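Pegboard

Pegboard, also called perforated board, is a flat sheet pierced with evenly spaced holes that accept pegs, hooks and other fittings. It is used in workshops, shops, kitchens and schoolrooms to keep small articles in view and within reach. The word is also applied to the smaller boards used for scoring in card games, which have a separate history.

Materials and manufacture

The commonest material is hardboard, made by pressing wood fibres together under heat. The holes are punched or drilled after pressing, and the sheet may then be painted or left plain. Steel and plastic boards are also sold. Steel boards carry heavier loads and withstand damp, while hardboard tends to swell and soften if it is kept in an unheated outbuilding.

Holes are usually round and set out in a square grid. Some makers use slots or ovals, which stop a hook from turning under load but generally require fittings of the same pattern. Hooks made for one system often do not fit another, and the distance between holes differs between countries and makers. A worn hole will let a hook lift out when the tool is removed — a frequent complaint with older hardboard.

Installation

A board fixed to a wall must stand a short way clear of it so that the ends of the hooks can pass through. Battens or spacers are used for this purpose. Large sheets need support across the middle as well as at the edges, or they bow when loaded.

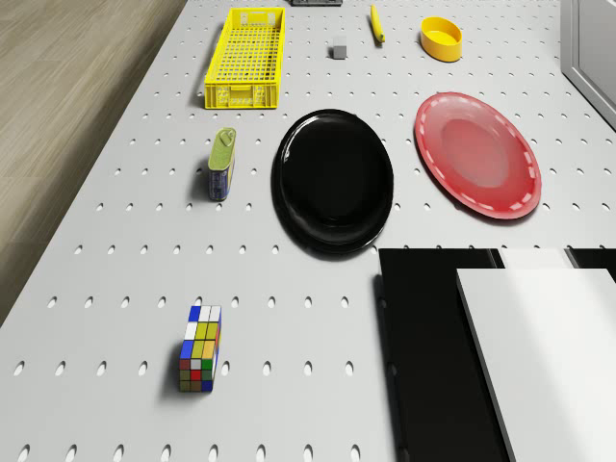 Outlines are sometimes painted on the board to show where each tool belongs. The practice is known as shadow marking and is common in training workshops, where a missing item can be noticed at the end of a lesson. Its drawback is that the layout becomes difficult to change.

Use in shops

Perforated board was widely taken up by shopkeepers as self-service selling spread. Goods packed on cards or in bags could be hung in rows, and a display could be altered without a joiner. The Ekbridge firm of Stamatopoulos supplied hardboard panels to ironmongers and haberdashers, and later offered a steel range under the name Comby. The Comby catalogue listed 395 fittings, among them brackets, trays and wire baskets.

Polyxeni Sotiropoulos, in her study of shop interiors in the town, argues that the boards changed the work of the assistant, who no longer had to fetch stock from drawers behind a counter. Glykeria Christodoulou has questioned this account, noting that many Ekbridge shops kept both their counters and their drawers for years after the panels were put up.

Collections

The Vuretti collection in Ekbridge holds 70 panels from former shops, several with their original hooks and price tickets. A revised list of the holdings was issued on 26 January 2021. The panels are stored upright, and the hardboard examples are shown only for short periods each June.

See also

Hardboard
Shop fittings
Slatwall
Tool storage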